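Apprendre à ranger en février

En février, je suis arrivée dans mon nouvel appartement avec vingt-deux mètres carrés de moins que l'ancien. Mon amie Seul-gi Kang m'a dit au téléphone : « Jette la moitié, tu ne verras pas la différence. » Je n'ai pas jeté la moitié, mais j'ai commencé par les papiers.

Il y avait 762 feuilles. Je les ai comptées parce que je voulais savoir combien j'en garderais à la fin. Le français a un joli mot pour cela, « paperasse » – je l'ai appris à la préfecture, naturellement.
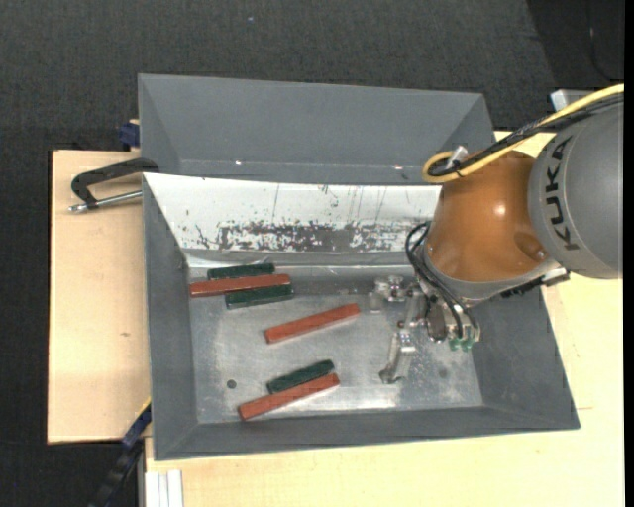 Le premier soir, j'ai gardé presque tout. Le deuxième soir, j'étais plus sévère, et je suis descendue à 300. Les lettres de ma grand-mère restent, bien sûr, même celles où elle parle seulement de la pluie et du prix des choux.

Pour les vêtements, je suis moins courageuse. J'ai encore 3 manteaux d'hiver et je les porte tous, mais un seul me va vraiment. Je m'en occuperai au printemps, quand il fera assez chaud pour être raisonnable.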